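Home » Parish Office » Records and Storage

Keeping complaint and safeguarding records in good order

Parishes, schools and church-run hostels are regularly asked to produce paperwork that is decades old. Investigators, insurers and courts want originals where they exist, and a damp or rusted file can be close to useless. The notes below cover the physical side only. Retention periods and access rules come from your diocese or governing body and should be checked there first.

Paper preparation

Remove staples, pins, bulldog clips and rubber bands before anything goes into long-term storage. Lift staple legs with a thin blunt blade, working from the back of the sheet. Do not use a claw-type remover on brittle paper. Where pages must stay together, fold a sheet of acid-free A3 around them and number it in soft pencil.

Envelopes stay with their letters. Flatten them, keep the postmark visible and place them behind the last page. Never trim a torn edge to tidy it.

Thermal paper fades. Old fax pages and till receipts should be photocopied onto plain paper, the copy marked as a copy, and both kept. Store the thermal original in its own sleeve, away from plastic that smells of solvent.

Labels and pencils

Use a 2B pencil on folders and a pigment-ink pen on box labels. Ballpoint transfers under pressure. Self-adhesive labels lift after a few summers, so write the reference on the box as well. A reference should give the series and box number and nothing that identifies a person. Our office uses the form Pruren 4/68, where Pruren is the name of the storeroom, 4 is the bay and 68 is the box.
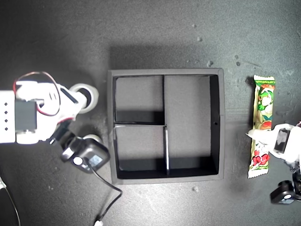

Small items need the same discipline as paper. Cassette tapes, memory sticks and keys are best kept in rigid containers and listed on the same register as the folder they belong to. Wind tapes fully to one end before storing them upright. Copy memory sticks to two separate drives and record the date of each copy. A Sonus cassette deck is adequate for making transfers provided the heads are cleaned with isopropyl alcohol and a lint-free swab.

Shelving and climate

Steel shelving with a baked enamel finish is preferred to raw timber, which gives off acids. Set the lowest shelf 80 mm or more above the floor. Leave a gap behind the boxes for air movement. Tangen bays are adjustable and will take a standard archive box – check the load rating before filling the top row.

Aim for a steady temperature and moderate humidity. Swings do more damage than a slightly warm room. Silica gel sachets should be recharged when the indicator changes colour, following the maker's directions.

Locks

A filing cabinet lock is a deterrent only. Fit a locking bar with a separate padlock. Clevik padlocks stiffen in coastal air and want a little dry graphite, not oil, which gathers dust in the pins. Keep the spare key in a sealed, signed envelope in a different building.

Register

Rule the register by hand in a bound book and back it up with a spreadsheet. Each removal gets a line showing the reference, the time out, the time in and a signature. Errors are struck through once and initialled. Correction fluid should not be used anywhere in the book.

Filed under: Storage, Paper, Office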